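Work and Automation, Unit 6: Mixed-item picking and the packing bench
Notes by Wubit Negussie
January

These notes follow on from Unit 5 (conveyors and fixed-path machines). Read them with the Hukmont site summary, which is referred to by section number. Bring the task sheet to the seminar on Saturday.

6.1 The site

Hukmont packs lunch boxes and fruit trays for offices. Until the change, each tray was filled by hand at one of the benches in the packing room. A packer read the order slip, took the items from crates, checked them and placed them. The job title was "packer", but the site summary (section 2) lists four separate tasks under it: reading, selecting, checking and placing.

The firm brought in picking cells supplied by Raner, running control software called Pukard. A cell consists of an arm with a two-finger gripper, a camera and a flat work surface. It takes over placing and part of selecting. Checking was left with staff.

6.2 What the cell does and does not do

The cell finds an item on the surface, chooses a grip, closes the fingers and moves the item to the tray. If the grip fails twice, the cell stops on that item and raises a call. A member of staff then removes or re-seats the item by hand and clears the call at the screen.

Over the trial period the cells attempted 3,015 picks. Of these, 793 ended in a call. The remainder were placed without help, which does not mean they were placed well: damage was recorded separately, at the checking stage, and the two records were not joined up until late in the trial. Students should be careful when comparing the two.

Of the 793 calls, 214 were put down to the item having moved during the approach. The other causes are grouped in section 4 of the summary under headings that overlap, and no shares should be worked out from them.

6.3 Effects on the job

Mesfin Fikre interviewed the bench staff before and after the trial. Three changes recur in his notes.

(a) Pace. Packers used to set their own rhythm within the hour. Attendants now wait for calls, which come in clusters. Waiting is recorded by Pukard as idle time. Clearing a call is recorded as a stoppage. Neither category counts as work in the weekly report, although both are part of the attendant's duties.

(b) Skill. Experienced packers judged ripeness by pressure of the thumb while picking the item up. Once the cell does the picking, this check needs a second handling or is dropped. Hiwot Gebremichael, shift lead at the time, had it put back as a separate step for soft fruit. It added to the handling time per tray and is not shown in the supplier's estimate.

(c) Grading. Attendants were placed on the packer pay grade. The duties include clearing faults, entering cause codes and deciding whether an item should be tried again. The grade was reviewed after staff raised the matter, and the cause codes were accepted as evidence of added duties.

Note on (c): the codes were designed for the supplier's benefit. Their later use in a pay review was not foreseen by either side. Compare the scanner logs in Unit 4.

6.4 Simulation before installation

New items are now tried in simulation before they are put through a cell. The simulator, Mamo, renders the surface, the gripper and a small set of items from the arm's own viewpoint. Its advantages are cost and speed. Its weak point is contact: friction, bruising and sticky surfaces are modelled simply, and a good result should be read as permission to test on the floor and nothing more.

Bethel Gidey's working paper argues that bench staff should choose the test items. Under the old arrangement the engineers picked them, and favoured single items well apart from each other. Staff asked for mixed surfaces, as these are what they clear by hand.

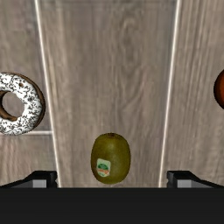

Deciding which items belong to the cell and which stay with the attendant is a question of job design, and it should be settled in writing before the rota is drawn up. The usual method is to take each item in turn and ask what a failed grip would cost. In the render, the kiwi stands upright in the gap between the two fingers, while the iced doughnut with dark sprinkles lies off to the left. A dropped kiwi may be bruised and still be usable; a doughnut squeezed through the icing has to be thrown away, and the fingers need cleaning. The fruit sticker raises a smaller point: whoever places the fruit must also be told whether the sticker should face up in the tray. At Hukmont this was never written down, and attendants turned the fruit by hand after placing. For the seminar, fill in the task sheet for both items and state who carries out each step, including cleaning.

Related notes
Unit 4: Scanners, logs and pay
Unit 5: Conveyors and fixed-path machines
Unit 7: Consultation before installation
Reading list and task sheets

Contact: Mandla Hendricks, course office | Notes may be copied for teaching use | Back to top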